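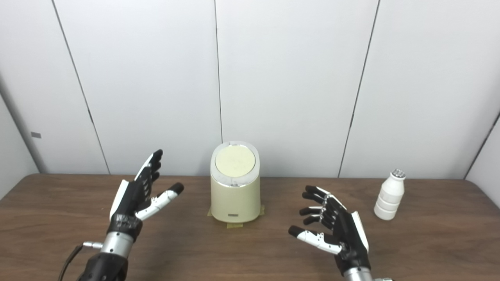

Both hands up over the bench, cream canister on its tape marks, small white bottle parked off to the right.

Sunday, started 10:40, June heat already in the shop

OK, so the big thing today was getting the left and right hands to agree on where the middle of the table is. Last time I left off with the left one fine and the right one closing short, and I'd written "check wrist zero" in the margin and then gone home, so thanks for that, past me. I checked the wrist zero. It was off by 4 degrees! Afaf had swapped the joint over and redone the bolts (beautifully, I should say) and the old offset was still sitting in the config file. I put the new number in, restarted Pinen, and the right hand came up where I expected it for the first time in ages.

Then the tape. Wissam put the yellow stuff down for the canister and I was grumpy about it because I wanted a printed mat, but I take it back, the tape is great. You pull the canister off, you put it back inside the tape, and you haven't lost your position. If you use the shop, please don't peel it up!! It looks like trash, I know. If you need the bench, ask me first and I'll mark it again after.

What I'm after is the two-handed pick: left thumb in on one side, right hand comes around from the other, both close together, lift straight up, hold, put it down inside the tape. No lid work yet. I had a go at writing the lid part and got three lines in before I realized I don't know how much the lid pushes back, so that waits until I borrow the little force gauge from Brellavby.

Settings I ended up with, so I don't have to dig for them again:

closing speed 600, both hands
hold time before lift 2000 ms
grip limit 29 on the left, 29 on the right (I had the right one higher and it shoved the canister toward the left hand every time)
start pose: left higher than right, fingers open, not fully straight

About that start pose – I know it looks lopsided. I tried it with both hands level and the fingers kept wanting the same piece of air on the way in, so I raised the left one and that gave the right hand room to come in lower. Afaf thinks we could get them level again if the right one waits half a second. Could be. I didn't try it today, I was having too good a time with the thing working.

Runs before lunch were good and then I got greedy and turned the speed up. Don't do that. The canister went over, rolled, and I caught it with my hip. Back to 600 and it behaved again.

The small white bottle stays on the table for now, well out to the right. It's the next object, and I want the vision side getting used to having two things to choose from. It picked the right one all morning except once, when I'd leaned over the bench and my own shadow was all over the canister. The bottle is going to be a pain with that ribbed body, I can feel it. I think fingertips up near the neck and one hand only, but Wissam is convinced it wants to be held lower down, in one of the grooves between the bulges, and we've agreed to try his way first (he brought the coffee).

Cable on the left side: I re-routed it so it drops away from the wrist on the outside. Before, it went tight when the wrist rolled in. Needs a proper clip. There's a bag of them in the Mahasneh drawer, I think, or there was.

To do, in no order:

clip for left cable
save today's config somewhere that isn't my desktop
ask Afaf if the right wrist bolts got threadlocker
Idonano order, spare fingertips, check whether it went through
try the half-second wait with hands level

Stopped at 4:15. Power off at the wall, e-stop left pressed in, so twist it out before you decide the whole rig is dead.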